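18 June 2021 - bench notes, adhesive residue on gelcoat 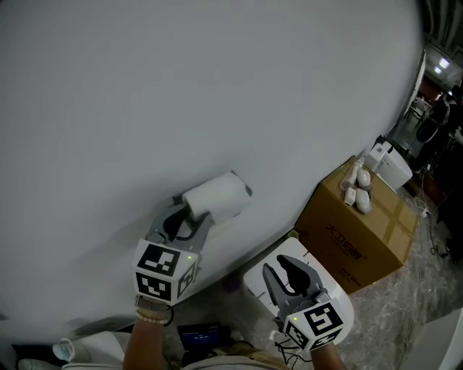 Carrying on from the last set. The open question is still whether the haze left after tape removal is adhesive transfer or plasticizer bloom out of the gelcoat itself. The two look the same at arm's length and respond differently to solvent, so the wipe sequence matters.

Panels: Besix white, batch 2796, postcured in December and stored face up under kraft paper. Tape: Goment medium tack, 30 mm, plus the Judanley low tack as a control. Strips laid parallel to the long edge, rolled once each way with the hard rubber roller, left on the south bench.

**Removal**

Pulled at a low angle, slow. Goment came off in one piece on every strip except the two nearest the window, which split lengthwise and left a ragged line of adhesive along the split. Judanley came off clean to the eye. Under the raking lamp both tapes leave an outline, Judanley much fainter.

Room was at 39% RH when I started. Didn't log it at the end - should have.

**Wipe sequence**

1. Dry wipe, one pass, fresh face of the cloth each time.
2. Isopropanol, wet wipe, then dry wipe before it flashes off.
3. Citrus remover, dwell, wipe.
4. Detergent and water, rinse, dry.

Step 1 does nothing for the haze and smears the split-line adhesive. Skip it on any strip with visible adhesive.

Step 2 clears the Judanley outline completely. On Goment it takes down the haze but a band remains at the strip edges, where the tape was pressed hardest. A second isopropanol pass gives no further change.

Step 3 removes the edge band. It also leaves its own film, which beads water and would certainly interfere with a bond. Step 4 takes the film off, judging by the water break test. One panel needed step 4 twice, and I think that was my rinse water and not the remover.

Gloss at 60 degrees on the worst Goment strip read 34 before wiping. I did not get a matched reading after step 4 because the meter wanted calibrating and the tile has a scratch across it. New tile is on order from Yatsenko. Until it arrives treat all gloss numbers in this notebook as relative.

**Reading of it so far**

Haze goes with isopropanol on one tape and only partly on the other, same panel, same batch. That points to transfer. Bloom should follow the panel and ignore which tape was on it. Edge band fits too, as pressure would drive transfer. The weak spot is that both tapes shade the surface, and I have no uncovered area that was aged the same way and then wiped.

**To do**

- Cut a blank from the same batch, no tape, same bench, same wipes.
- Repeat the window strips with a shade over half their length. Splitting looks like UV on the backing but two strips is thin evidence.
- Log RH at start and end.
- Relabel the isopropanol bottles. Two strengths are sitting in identical bottles with the same cap color.
- Check whether the citrus remover has a shelf date. The can is dented over the print.

Left panels in the rack, taped side out, pencil marks at lower right. Please don't restack them - the order is the only record of which strip was nearest the window.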